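Striped tablecloth on a kitchen counter won't lie flat and the fruit gets tangled in it

Asked by Noémi Sipos
Oct 29, 2021
Category: Kitchen and dining

I have a long cotton tablecloth with stripes in just about every color and a border of red and white blocks along the edge. It was my aunt's, and I use it on the counter in the corner of my kitchen where I keep the fruit. The table it was made for went to my brother.

Two problems. The first is that the cloth is longer than the counter is deep, so the border side bunches up at the back. I push it flat in the morning and by evening it has folded up against the wall again. The second is that I never know how to keep the fruit on it. I buy oranges, the small easy peelers, and whatever large green ones the market has, and I have one oval plate that doesn't hold all of it. The rest goes on the cloth. Every time I pull the cloth straight, fruit goes on the floor.

I don't want to cut the cloth. I would hem it if the hem can be taken out later. The counter is a laminate one and slick. I tried double-sided tape in September and it left a gray line that took me most of a weekend to get off.

Is there a way to keep the cloth flat, and should the fruit be on it at all?

2 people have this question

Answer from Magdolna Vida
Marked as helpful (3)

You can do this without cutting anything. I have had a cloth on my counter for years and the back edge is always where it goes wrong.

Take everything off first, fruit included. Wash the cloth and iron it while it is still a little damp, border last. Cotton woven in stripes can shrink unevenly, and the border is often a tighter weave than the middle, so it ripples even on a flat surface. If it still ripples after ironing, the fold at the back is only part of your trouble.

Then measure the depth of the counter and mark the cloth on the wrong side with chalk. Fold the extra under at the back. Press that fold hard. Baste it with long stitches in a thread you can see, so you can find it when you want to pull it out. The border ends up underneath, or you can turn the cloth around and let the border hang over the front, where people will see it. I would do the second one. It's the nicest part of a cloth like that.

For the slipping, put a piece of rubber shelf liner between the cloth and the counter. The open mesh kind, not the sticky kind. Cut it 2 inches shorter than the cloth on each side so it doesn't show. I bought mine as a Kelemen roll and I'm still on the same roll. Shake it out when you wash the cloth, crumbs go straight through.

As for the fruit, my own counter has a plate at one end with the citrus on it and whatever doesn't fit goes next to it on the cloth. It looks fine with stripes.
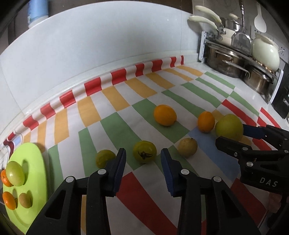

Leif Hjaltested replied that the plate is the real trouble: if it only takes four pieces, a person who shops once a week is always going to have loose fruit, and a wide bowl with a foot would fix that before anyone picks up a needle. He also thought the border should stay at the back, since a front overhang gets caught in the drawers.

I don't agree about the drawers, mine clear it, but check yours before you turn the cloth. He has a point about the bowl. If you like the plate, keep the small citrus on it and put the big green ones in something deeper. They are heavy and they roll the farthest.

One more thing on washing. If the red has never been tested, wet a white rag and press it on a corner. An old red can run into the white blocks and you will not get it back out. Cold water, no soaking.

Answer from Amarachi Ogundipe

I would take the fruit off the cloth. Citrus sitting on fabric goes soft on the underside and you don't notice until there's a stain. One moldy orange and the cloth has a ring on it. I lost a table runner that way.

Put it in a wire basket so the air gets all around it. Aretti makes a two-tier one. Turn the fruit every couple of days and use the ones at the bottom first. If you have potatoes or onions, keep them somewhere else and dark.

If you have to have the cloth there then use a tray on top of it. When you need to straighten the cloth you lift the tray and everything comes up with it, nothing on the floor.

Answer from a guest

just use binder clips on the back edge

Comments on this question

Noémi Sipos: Thank you all. The clips won't work because the counter goes right up to the wall, there is no edge back there. I did the rag test and the red is fine. I ironed it last night and the ripple is mostly gone except for one place by the corner where I think it was mended once. I'm going to baste the fold and get the shelf liner. Magdolna, which way do you run the long side of the liner, with the counter or across it?

Magdolna Vida: With the counter, one long piece. If you need to join two, butt them together and don't overlap them or you'll get a ridge under the cloth.

Noémi Sipos: OK. And for the fruit I think a tray for the loose ones and the plate stays. My drawers do not clear the overhang, I tried it, so the border is going at the back after all. I'll leave a little of it showing.

Leif Hjaltested: Baste it 60 stitches or 600, if it's going to live against a wall I'd iron the fold again after the first wash. It relaxes.

Amarachi Ogundipe: Get a tray with a lip.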